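Prellby Residents' Forum
Thread: Carpet replacement in the Yuen Building common rooms

YKSiu_Board
The Board invites comment on the proposed carpet replacement, due to begin in August. The contractor, Virnier, has quoted for 600 square feet of carpet tile. Residents are asked to reply here before the next meeting.
Yuk-lan Siu

unit11_owner
I do not support the proposal. The present carpet was laid eight years ago, and a professional cleaning would cost far less. Has the Board obtained a second quote?

YKSiu_Board
Two quotes were received. Driromano's was higher and excluded removal of the old carpet.
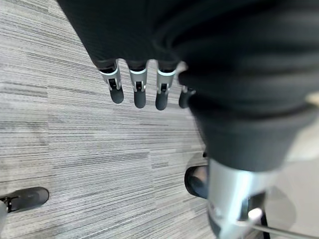
Category: Flooring and Interiors

yeemankao
I respectfully disagree with unit11_owner. Gray striped carpet hides ordinary soil well, but cleaning will not restore a flattened pile – the reading room was cleaned last year with little effect. I would ask that tiles be chosen, so that single pieces can be replaced.
Yee-man Kao

unit11_owner
The reading room was cleaned by a low bidder. I maintain my objection and request that both quotes be posted in full.

YKSiu_Board
Both quotes will be posted by 2 p.m. tomorrow. Comments remain open until then.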